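Octubre
Por Bontu Endale

Reivindico la cesta. La cesta de plástico con asas, la que se queda a la entrada de casa, encima de la cómoda o debajo del banco, y recoge lo que vamos a prestar, lo que nos han prestado y lo que todavía no sabemos a quién devolver. Llevo 8 meses en la biblioteca de objetos de Skelside y me he convertido en una pesada del asunto: hablo de préstamos en las cenas, en el autobús y en la cola del pan.

Prestar cosas me parece una de las mejores costumbres que puede tener un barrio — y una de las más fáciles de recuperar.
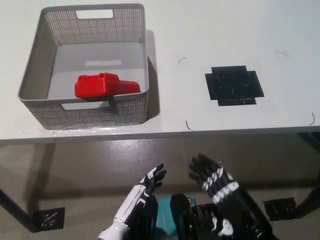
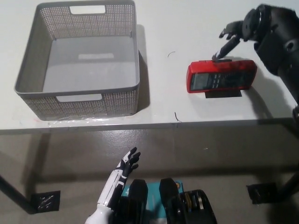

Gadisa Mersha me escribió, después de leer un borrador de este texto, que todo eso está muy bien hasta que te devuelven la escalera con un peldaño torcido. Que él prestó durante años y se cansó, que la gente cuida lo que paga y que prefiere tener sus herramientas en su trastero, limpias y donde las dejó. «Tú hablas de vecindad», decía, «y yo pienso en la tarde que perdí buscando una broca».

Le doy la razón en lo de la broca, ¡cómo no se la voy a dar! Yo misma perdí el molde grande de bizcocho de mi madre y tardé semanas en confesarlo. Pero me niego a sacar de ahí la conclusión de que cada piso necesita su propia escalera, su máquina de coser y su juego completo de llaves. En mi edificio hay 21 viviendas. Me da vértigo pensar en tantas escaleras plegadas detrás de tantas puertas, esperando a que se funda una bombilla.

Y luego está lo otro, lo que a mí me tiene enamorada del invento, y es la conversación. Cuando alguien viene a por la desbrozadora acaba contándote cómo está el huerto, y si se lleva la máquina de coser te enteras de que hay una boda en primavera y de que el traje de la niña va a ser verde, le guste o no a la abuela. En Vakelgate, donde vivía antes, compartí rellano durante tres años con una familia de la que no supe ni el apellido. Aquí conocí a Bit-na Ji porque necesitaba una olla para 70 raciones de caldo (la tenía, y además me enseñó a desespumarlo como es debido).

Claro que hacen falta reglas. Las nuestras caben en una cuartilla: se apunta lo que sale, se devuelve limpio y, si se rompe, se dice. Esta última es la que más cuesta. Da vergüenza, se inventan excusas, se deja el cacharro en la puerta y se sale corriendo escaleras abajo. Y sin embargo las veces que alguien ha llegado con el taladro muerto en las manos y la cara colorada hemos terminado siempre igual, con el aparato abierto sobre la mesa y varias personas opinando a la vez.

A Gadisa le he propuesto que venga un lunes por la tarde, sin escalera. Me ha contestado que se lo piensa, y que de momento trae las brocas viejas.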